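关于我们

先说一句,这一页是分几次写的,前后口气不太一样,有空再统一。

Fagundes 语言教室,教葡萄牙语,也教一点西班牙语(西语只有初级,别的没有)。地方在老纺织厂后面那栋楼,二楼,楼梯上来左手边。一楼是配钥匙的和一家卖面的,中午上课会闻到面味,习惯就好。

名字怎么来的。Fagundes 是创办人之一外婆的姓。当时注册要填名字,窗口快下班了,想了三个都被占用,就填了这个。后来有学生以为是个巴西连锁品牌,来问能不能用别的城市的卡。不能,就我们一家。

最早只有一个班,晚上七点,借朋友公司的会议室上课。白板擦不干净,椅子是带轮子的,上着上着人就滑走了。第一批学生里做外贸的多,卖灯具的、卖五金的、卖拉链的,还有一位退休的地理老师,纯粹想看懂老唱片封套上的歌词。她现在还在读,已经在高级班了,作业交得比谁都早。

后来会议室要收回,搬到现在的地方。墙是自己刷的,颜色选得不太好,偏绿。重刷过一次走廊,教室没刷。

教什么

葡语零基础班、初级、中级、高级。高级班人少,开不开看报名。

巴西葡语为主。欧洲葡语有单独一个班,去里斯本读书或者工作的同学报这个。两边发音差别挺大,混着学头两个月会很痛苦,建议先定一个。不知道定哪个的来试听,两边各听一次,一般听完就有答案了。

商务写作。邮件、报价、催款、道歉。催款那一课最受欢迎,讲义已经改到不知道第几版。

儿童班只在周末,家长可以在走廊等,不要进教室(以前有家长替孩子回答问题)。

零基础一期 75 课时,每班上限 14 人。超过了就排下一期,不加椅子。有人托关系来问能不能加一个,真的不加,加一个人每个人开口的时间就少一截,语言课不开口等于白上。

怎么上课

第一节课就开口。不先讲一个月语法,语法有,放在后面,用到了再讲。动词变位要背,这个没有捷径,我们也试过唱歌、试过卡片、试过贴在冰箱上,最后还是背。虚拟式放到中级,初级提前问的同学老师会说"先别管它"。

每节课前十分钟听写。很短,五六句。错了不扣分,自己改,改完拍照发到班群。不发的老师会私信你。

教材用自己编的讲义,叫 Sornum,装订是打印店做的,封面容易掉,掉了拿回来给你换。Sornum 一共四册,第三册正在重写,目前发的是旧版加补充页,页码有点乱,补充页上写的"见第几页"以旧版为准。

录音是老师自己录的,背景里偶尔有摩托车声。有同学说这样反而像在巴西街上听人说话,那就当优点吧。

作业系统用 Wallix,手机电脑都能登。密码忘了找前台,别反复试,试多了会锁一天。

老师

Wagner Pacheco,教学负责人,管零基础和初级。口音是米纳斯吉拉斯州的,说话吞尾音,新生头两周听不太懂,第三周忽然就行了。中文也不错,但课上基本不说。

Everaldo Guerra,中级、高级、商务写作。以前在货代公司做过单证,所以提单、信用证那些词他讲得最细。批改用绿色笔。邮件里感叹号超过一个会被他圈出来。

Benedito Batista,儿童班。也带周末的歌词课,带吉他来。歌词课不考试,旧同学回来听免费,提前跟前台说一声,好摆椅子。

Odair Honorato,欧洲葡语班。在波尔图住过很多年。他的班讲义跟别的班不通用,请不要互相借。

Washington Toledo 不上课,管教务和排课,请假、转班、开发票都找他。发消息比打电话快。他上午十点以后才回消息。

还有两位兼职助教,每期不一样,开学再介绍。

图书角

走廊尽头那排书架,现在 200 本出头的书,多数是同学和老师留下的。小说、菜谱、漫画、几本很旧的旅行指南,还有一套缺了第二卷的百科。随便借,登记本上写名字和日期就行。若热·亚马多的几本永远不在架上,借了的同学看到这里请还一下,放前台也可以,不问。

漫画最适合初级同学,对话短,看图能猜。莫妮卡那套翻得都散页了,用夹子夹着。

捐书欢迎。教材类别捐了,放不下。

活动

六月节那会儿在楼下院子办一次,玉米、花生糖、格子衬衫。没有篝火,物业不让。跳舞是要跳的,不会的站后排跟着。

每月有一次会话角,喝咖啡,只说葡语,说中文要去洗杯子。洗杯子最多的人我们就不点名了。

电影放映以前有,投影坏了以后停了。五月想恢复,看维修的怎么说。

跟外面的合作

Dumus 是一家做葡语出版的小工作室,我们的讲义排版是他们帮的忙,他们的校对也有两位是从我们高级班出去的。企业培训我们也接,去对方公司上课,一周两次起,路程太远的接不了。之前有公司希望两周速成到能谈判,这个我们直接说做不到,两周能学会打招呼、报数字、点菜、问价。数字练熟了其实挺管用的,很多人学了一年数字还是慢半拍。

考试。巴西的葡语水平考试我们不是考点,只做考前辅导,写作和口语各一个小班。报名请自己上官网看时间,每次都有同学错过,错过了我们也没办法。

一些常被问到的

试听要钱吗。不要。约一下时间就可以,带支笔。

多大年纪能学。儿童班八岁起,上面没有限制。

学多久能看懂球赛解说。很久。解说语速特别快,高级班的同学也只能听个大概,进球那一声除外。

西班牙语和葡语能一起学么。能是能,建议隔开半年。一起学的同学常常会说出第三种语言来,两边老师都听不懂。

缺课怎么办。同进度的班可以补,先问 Washington 有没有空位。每期最多补 2 次,再多的话建议办延期,延期不收手续费,也不用写说明,发条消息就好了。

有没有线上。中级以上有。零基础不开线上,发音要看口型,隔着屏幕纠正太慢,试过一期,效果不满意就停了。

停车。楼后面有几个位子,跟面馆共用,中午别想。骑车来的停楼梯下面,锁好。

退费。开课前全退,开课后按剩余课时退。退费走原路,到帐要几个工作日,财务只有星期二处理,所以星期三申请的要等到下一周,请体谅。

找我们

前台下午一点到晚上九点有人。周末从早上开始。午饭时间可能门锁着,敲一下,人多半在里面吃饭。

地图上搜 Fagundes 会出来两个点,选靠河那个,另一个是旧地址,报错报了好多次还没改。到了楼下看不到招牌是正常的,招牌被树挡住了,认面馆就行,面馆旁边那个门进来,上二楼。

新一期的课表排好了会贴在前台旁边,班群里也会发。零基础班晚上那个时段满得最快,想报的早点说。欧洲葡语班这期时间还没定,Odair 老师那边在协调,可能挪到周末上午,已经报名的同学先别急着安排别的事,

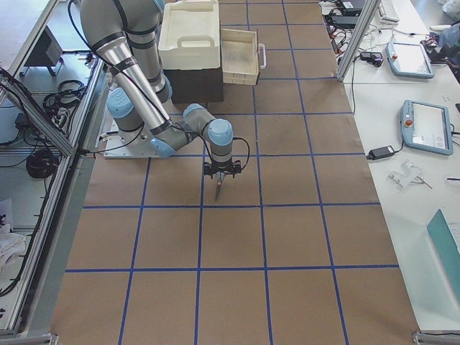
定下来会一个一个通知。周末来不了的同学可以转到下一期,或者改报巴西葡语的初级,学费差额多退少补。两样都不合适就全退,找 Washington。已经领了讲义的,讲义留着用,不用还。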